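홈 | 교재 목록 | 차례 | 앞 장 | 다음 장

제7장 설비 구매와 예산 계획
12월 개정 | 글 Nerea Cantero

7.1 견적서를 받기 전에

로봇 설비를 처음 사는 부서는 대개 로봇 본체의 가격부터 묻는다. 본체 가격은 공급사에 전화 한 통만 하면 알 수 있고, 예산서에도 한 줄로 적힌다. 그러나 분해 작업용 셀 하나를 들일 때 본체가 차지하는 몫은 전체의 절반에 못 미치는 경우가 많다. 나머지는 그리퍼, 작업대, 부품 트레이, 배선, 안전 검토, 설치 인력, 교육으로 나간다. 이 장에서는 중고 데스크톱 컴퓨터를 분해해 부품을 회수하는 작업을 예로 들어 예산을 세우는 순서를 다룬다.

예로 드는 회사는 Runano이다. 직원 86명 규모의 전산 장비 재생 업체로, 한 달에 본체 1,020대를 받아 메모리, CPU, 하드디스크, 확장 카드를 떼어 낸다. 지금은 전부 수작업이다. 경영진은 이 가운데 일부를 로봇 셀로 옮기기로 하고 구매 담당자에게 계획서를 맡겼다.

7.2 작업을 먼저 적는다

계획서의 첫 장에는 장비 이름이 들어가지 않는다. 무엇을 어디서 꺼내 어디에 놓는지를 적는다. Runano의 담당자가 처음 쓴 문장은 "PC 분해 자동화"였는데, 이 문장으로는 견적을 받을 수 없다. 다시 쓴 문장은 다음과 같다.

"옆판을 미리 떼어 눕혀 둔 타워형 본체에서 메모리 모듈을 뽑아 왼쪽 트레이의 정해진 홈에 꽂는다. 케이스 개방과 케이블 분리는 사람이 한다."

두 번째 문장이 있으면 공급사가 그리퍼의 폭, 팔의 도달 거리, 작업대 크기를 스스로 계산할 수 있다. 사람이 맡는 일을 함께 적은 덕분에 나사 풀기 공구가 견적에 끼어드는 일도 막았다.

7.3 비용 항목

Runano는 Triltix와 Meinecke 두 곳에서 견적을 받았다. 두 견적서의 총액은 비슷했으나 항목이 달랐다. Triltix는 그리퍼 손가락을 소모품으로 따로 잡고 2,000회 작업마다 교체하도록 했다. Meinecke의 견적에는 손가락 교체가 없고 연간 유지보수 계약이 들어 있었다. 이런 견적은 총액만으로 비교할 수 없으므로 같은 표에 옮겨 적어야 한다. 표의 행은 아래 순서를 권한다.

가. 로봇 팔과 제어기
나. 그리퍼와 예비 손가락
다. 작업대와 고정구
라. 부품 트레이(기종별 제작비 포함)
마. 설치, 시운전, 운송
바. 안전 검토
사. 작업자 교육
아. 첫 12개월의 소모품과 유지보수
자. 예비비

라 항목은 빠지기 쉽다. 트레이를 3D 프린터로 직접 뽑으면 재료비는 적게 들지만 설계 시간이 든다. 회수하는 부품의 크기가 바뀌면 홈도 다시 그려야 한다. Runano는 설계 인건비를 빼고 계산했다가 두 번째 검토에서 고쳤다.

마 항목에서는 운송 조건을 확인한다. Cinar라는 운송업체는 건물 입구까지만 책임지는 조건이었고, 작업장 안으로 옮기는 비용은 별도였다.

7.4 시험 작업을 계약에 넣는다

발주 전에 실제 본체로 시험 작업을 요청한다. 공급사가 고른 깨끗한 기종 말고 창고에서 꺼낸 물건을 보내는 것이 좋다. 케이스마다 메모리 슬롯의 방향이 다르고, 전원 장치와 드라이브 베이가 팔이 들어갈 길을 좁히기도 한다. 시험에서는 성공 횟수, 한 개당 걸린 시간, 사람이 개입한 횟수를 기록한다. 합격 기준은 시험 전에 문서로 합의하고, 잔금 지급 조건에 연결한다.

연습 과제
1. 자신이 속한 작업장의 공정 하나를 골라 7.2절의 방식으로 두 문장 안에 적어 보라.
2. 가부터 자까지의 표를 만들고, 견적서에서 찾을 수 없는 행에 표시하라.

문의: 교재 편집실 | 무단 전재 금지 | 맨 위로

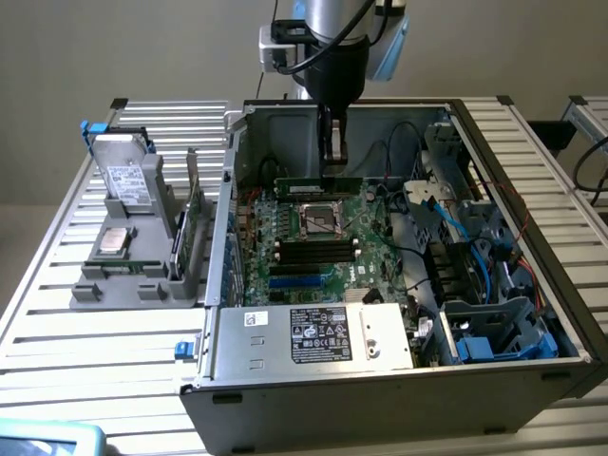
Réjean Penner: 예비비를 맨 끝 행에 두면 결재 과정에서 제일 먼저 깎입니다. 저희는 트레이 재설계비와 재시험비로 나누어 각 항목 안에 넣었고, 그 뒤로는 삭감된 적이 없습니다. 다음 개정 때 7.3절에서 다뤄 주시면 좋겠습니다.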